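Bruslow tightens wood dust limits for small shops

10 September 2025

The town of Bruslow has adopted a lower limit for airborne wood dust in commercial joinery shops with fewer than 50 employees. The new ceiling is 3 milligrams per cubic meter, averaged over a full shift. It takes effect in February.

Shops must log filter changes and keep the records on site. Portable collectors are still allowed, but only if they vent outdoors or through a sealed second-stage filter. Sampling will be done by Rampersad, a testing firm that already handles boiler inspections for the town.

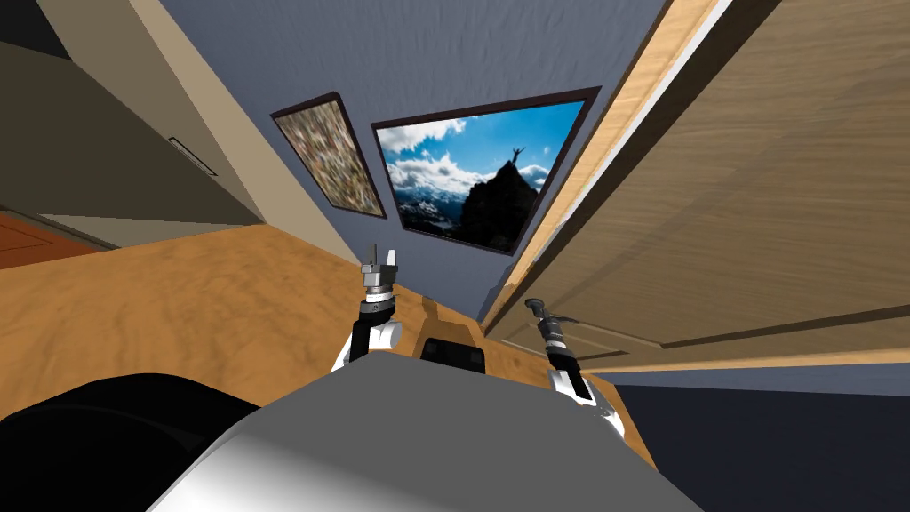
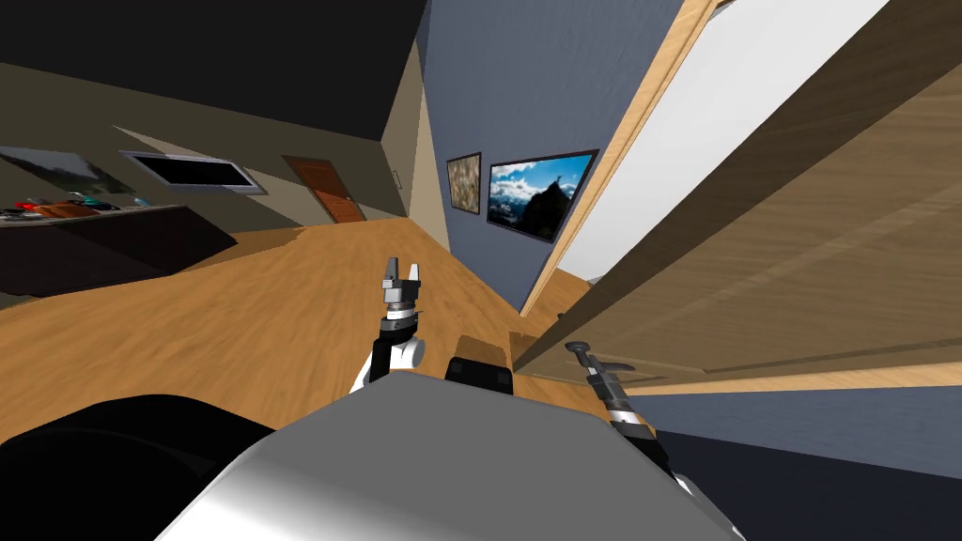
Costs and exemptions

Letov, the largest joinery supplier in the district, puts the price of a compliant filter upgrade at about 13 percent of the cost of a new collector. Ducting is extra — older buildings may need larger pipe on the main run.

Hand-tool workshops are exempt. So are shops that run powered saws or sanders for fewer than 17 hours a month. Pustetti, which leases units on the east side of town, will allow tenants to cut wall openings for exhaust ducts after written notice. Applications for exemption go to the town permit office.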